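Section 5: Setting Up the Bead Loom and Stringing the Warp

The Vernska tabletop loom ships flat, along with a bag of hardware that includes one more wing nut than you need. Keep the spare. You will drop one down a heating vent by Friday.

Before you start

You will need the loom, a spool of Casel beading thread, two size 10 beading needles, sharp scissors, and a table that does not double as the cat's bed. Seed beads can stay in their tubes until step 9. Opening them early is a popular mistake.

Note: Czech and Japanese seed beads of the same stated size are not the same size. If your pattern calls for Kratochvíl rounds, use them throughout. Mixing the two gives you a bracelet with a waist.

Assembling the frame

1. Lay the two side rails parallel on the table with the predrilled holes facing each other.

2. Slide the crossbars into the rails and finger-tighten the bolts. Leave them a little loose for now.

3. Fit a roller at each end. The peg on each roller faces up when the wing nuts are on your right. If the peg faces down, turn the roller over and tell no one.

4. Stand the loom up and press on opposite corners. If it rocks, loosen everything, press it flat, and tighten the bolts in a diagonal order.

Caution: Do not use pliers on the wing nuts. They are brass, and they give up without warning.

Stringing the warp

5. Count the beads across your pattern and add 1. That is how many warp threads you need. Add 2 more if you want doubled edges, and you do want doubled edges.

6. Tie the thread to the peg on the far roller with an overhand knot. Bring it over the far spring, down the loom, over the near spring, and around the near peg. Go back the way you came, using the next coil of the spring each time.

7. Keep the tension even as you go. A warp thread should give slightly when pressed and spring back. If it hums when plucked, it is too tight. If it sags, you were probably watching television.

8. Tie off at whichever peg you end on and trim the tail to 2 inches. Turn the near roller one notch to take up the slack, then tighten both wing nuts.

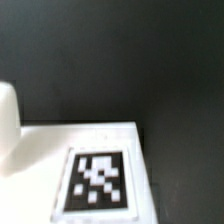 White block with a square black-and-white marker on top, against dark gray.

Weaving the first row

9. Thread a needle with an arm's length of thread and tie it to the outermost warp thread on your left, leaving a 5-inch tail.

10. Pick up the first row of beads, reading the chart from left to right. Pass the needle under the warp and push the beads up with a fingertip so that one sits in each gap.

11. Bring the needle over the last warp thread and back through every bead, staying above the warp. If a bead falls off when you let go, the needle went under. Pull out the row and try again.

Note: The first row will look terrible. The third will look better. The wall hanging in the Hiltutari pattern book takes 2,234 beads, so there is plenty of time to improve, and a 1,000-bead refill bag will not be enough however carefully you sweep the floor.

12. After every fifth row, check the width against the first row. If the piece is narrowing, ease off on the weft thread.

To advance the work, see Section 6. For thread stuck in the spring, see Section 9, and bring tweezers.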